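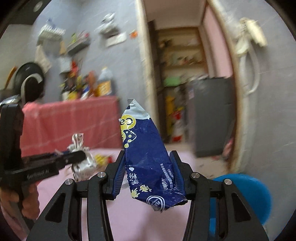 How many grippers should you buy for a two-handed collection project?
Buy for the number of people working at once, two each, and then add one full spare pair before you spend money on anything else.

I've been asked that so many times since the fall that I figured I'd put my whole budget in the newsletter and let everybody pick it apart. I run the kitchen tidying work at Tirkham, and I've just finished the equipment plan for our next round, which kicks off in April if the purchase order gets through in time (Peadar Quinlan, I'm looking at you, please sign it).

We do trash and leftovers: snack wrappers, foil bags, the little bits that end up on a table after people have eaten. Picking up a crumpled wrapper sounds like the easiest job in the world until you try it with two parallel fingers. It folds, it springs back, it tips over. So the thing I care most about when I'm shopping is the finger pads, and that's where I got the budget wrong last time. I priced the grippers down to the penny and put in a single line called "misc. parts" for the pads. That line was gone in three weeks.

This time pads have their own line. I've asked for 20 sets, and Parisa Mazandarani thinks I'll be back for more by summer. She may be right! She's the one who goes through the recordings, and she can spot a worn pad long before I can, just from how often people have to regrab.

Second line: grippers themselves. We'll have four people collecting at a time, so that's eight units plus the spare pair. I did get a quote from Premau to rent instead, and for a short project I'd take it. Renting let us start quickly last year and somebody else dealt with repairs. But our plan runs 18 weeks, and by my math the rental passes the purchase price somewhere in week 11. If you're doing a month or less, rent. If you don't know how long you're doing, rent for a month and then decide.

Third line, and the one people skip: places. We like real kitchens, the kind with sauce bottles crowded on the counter and a stool parked wherever there's room for it. You can build a nice clean set in your own office, and we priced that too, but the shelving and appliances came to more than the fees for 19 home visits, and all we'd have at the end was one kitchen. Anastasia Balaskas does our scheduling and she made me add travel time, which I had left out completely - her drive out to Wanilthorpe and back is half a working day before anybody picks up a thing.

Then there's the boring stuff. Chargers (one per gripper, don't share them, you'll lose an hour). Storage cards. A hard case that closes properly. A box of assorted wrappers and packets, which costs next to nothing because we all just save ours, and my desk drawer is proof. Training time goes in here as well. I give each new person a paid day with both hands working together, and I throw that day's recordings away.

Last, I'm holding back $1000 that isn't assigned to anything. Caoimhe Cronin over at Voyle asked me what it was for and I said I'd tell her in June. Last round it would have gone on pads, and the round before that on replacing a gripper that got dropped down some concrete steps.

What I'm still unsure about is software. We've been making do with shared folders and a spreadsheet for labeling, and it works okay for wrappers, but we're adding dishes and bottles later in the year and I don't think it will hold up. If you've paid for something you like, let me know what you were charged per seat and whether they made you sign for a full year. Éabha Conneely is collecting replies for me, and she'll send my spreadsheet to anyone who wants a copy. The rental comparison is on the second tab, and you can type your own number of weeks in the yellow cell.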